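Meris teaching group, notes of the December meeting
Start: 10.30, or as soon as the kettle allowed
Present: Leszek Pawlak (chair), Esben Zoëga (notes), the two operators from Omerville, and Flarko's man on the phone, mostly breathing

1. Last meeting's notes
Agreed, after Leszek asked that "shouted" be changed to "remarked". Changed.

2. Remote control
The remote rig can now pick up a cup. It takes more than 30 seconds, by which time the operator has usually lost interest in the cup. The lag is blamed on the network by us and on us by the network. Flarko will send a new box. Flarko said this last time too.
Action: Leszek to chase Flarko, politely at first.

3. Hand-held grippers
Much quicker. One person holds a gripper in each hand and does the job as they would at home, and the robot learns from the recordings later. Esben reported 89 recordings of the box task, of which 19 must go because the operator was talking with their hands at the time. A rule was proposed that stories wait until the recording has stopped. Carried, with one abstention from the person with the stories.

4. Clear boxes
Zwahlen want food boxes handled from both ends, and their boxes are see-through. Long discussion of glare. Leszek would like matt boxes. Zwahlen would like us to use their boxes. It was noted that Zwahlen are paying.
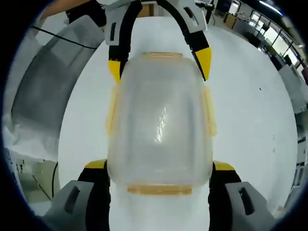 Item 4: clear box held from both ends with the hand-held grippers, glare down the middle.

Agreed to keep glare in the training set, as kitchens have lights too. Operators to vary where they grip and to stop lining the box up so neatly before they start.
Action: Esben to write 3 lines of instructions. He offered a page and was thanked.

5. Names for recordings
"final", "final2" and "final_really" are no longer allowed. Task first, then operator's initials, then a number.
Action: everyone, including the chair.

6. Any other business
The Omerville pair asked for wrist breaks. Granted, ten minutes in each hour. Flarko's man asked which item we were on.

Next meeting: same room, same time, Leszek to bring the long extension lead back.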